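Home News Releases Diary Venues Contact

This website uses cookies. By continuing to browse you accept our use of them. Accept Manage settings

Release Diary: February

The Office resumed work on the release of Korkach this morning at half past nine. The entry for the previous session recorded that the opening date had been agreed in principle, subject to the Divus confirming its larger auditorium. The confirmation was received shortly before ten. The film will open there for a run of two weeks, with an evening performance each day and matinees at the weekend. A third week remains under discussion and will depend on the second week's takings.

The seating plan supplied with the confirmation gives the capacity across all performances in the opening week as 1,608 places. The Office had been working from a higher figure taken from an old plan, printed before the rear stalls were altered. The sales forecast has been corrected and sent again to the distributor, Burora, with a covering note. Burora acknowledged the note and asked whether the guest allocation for the first evening would be reduced to match. It will be. The allocation now stands at 30 places, and requests already received beyond that number will be moved to the second evening. 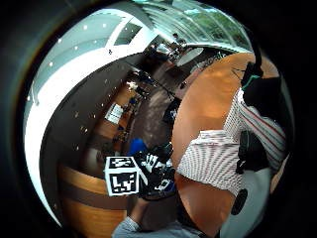
The round wooden table, and a white cube held in a black glove.

Discussion then passed to the trailer. Two versions are in hand. The longer opens on the ferry crossing and holds back the sister's return until close to the end; the shorter opens on the quarrel in the kitchen and gives away a good deal more. Burora prefers the shorter. The director's written comments, which were read out in full, favour the longer and describe the shorter as belonging to a different film. The Office takes the view that both may be used. The longer will be shown in cinemas ahead of other features, and the shorter will be placed online once it has been trimmed so that the last line of the quarrel is no longer heard. The editing house has been asked for a price.

The certificate for the feature has come through without cuts. The certificate for the longer trailer has not yet been applied for, and the form was completed before the midday break. It should have gone last month, and the delay is noted against this Office.

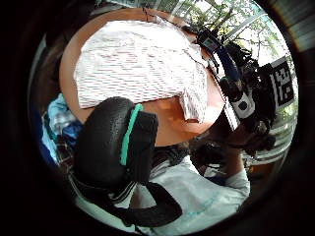
The poster was the longest item of the day. Three designs had been submitted, and the one showing the lead actress from behind on the harbour wall was chosen without much dispute. The lettering is another matter. The title sits well in capitals, but the credit block at the foot is crowded, and the printer has advised that the smallest names will fill in when reproduced at bus shelter size. It was suggested that the block be broken up with a light rule in a warm colour, and the rows of short reddish-pink dashes on the white cloth gave a fair idea of the weight and spacing that was meant. The designer will be asked to try something similar, in two strengths. The print order remains at 4,000 for the small format. The large format will be ordered after the proof has been seen, and the quotation lapses at the end of the month.

The Tiongson cinema has written again about a preview. It is a much smaller house than the Divus and has a loyal audience for subtitled work, and the Office would be sorry to disappoint it. The difficulty is that Burora's agreement with the Divus gives the larger house the first public performance in the region. A preview to which tickets are sold would count as a public performance. A members' evening might not. The wording of the agreement is unclear on the point, and Burora has been asked for its reading of clause six. A holding reply has been sent to the Tiongson in the meantime.
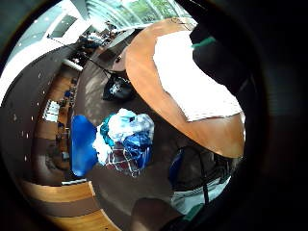 If the members' evening does go ahead, the cinema would like a question and answer session after the film, lasting no longer than half an hour, with a member of the cast present. The lead actress is filming abroad until the spring. The actor who plays the harbour master lives within reach and has said he would attend if his train fare were met. The fare has been approved.

Subtitles were checked through to the end of the fourth reel. Six corrections were marked. The most serious is in the letter scene, where the word given as "debt" should be "guilt", the two being the same in the original language and the translator having taken the wrong one. The remaining reels are to be checked at the next session, and the subtitling house has been warned that a further list will follow. 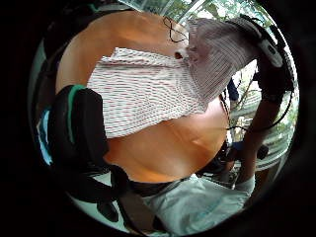 A complaint from the projection staff at the Divus was considered last. During the technical run, several shots in the bedroom sequence shimmered when the camera moved, and the staff asked whether the fault lay with their equipment. The post-production house has replied that it lies in the material. Fine lines set close together are prone to it, and a white top with thin red stripes, bunched and folded so that the lines run at different angles, is a hard thing to hold steady on a large screen. The house can soften the affected shots for a charge of 2,000, payable in advance. Burora considers this high. The Office has asked for the price of treating only the two longest shots, and for a short test to be sent to the Divus before any money is committed. The delivery date for the final copy is unchanged.

Carried forward: the reading of clause six; the poster proof; the trailer certificate; the remaining reels. Replies from the regional press are filed separately. The session closed at ten minutes past five.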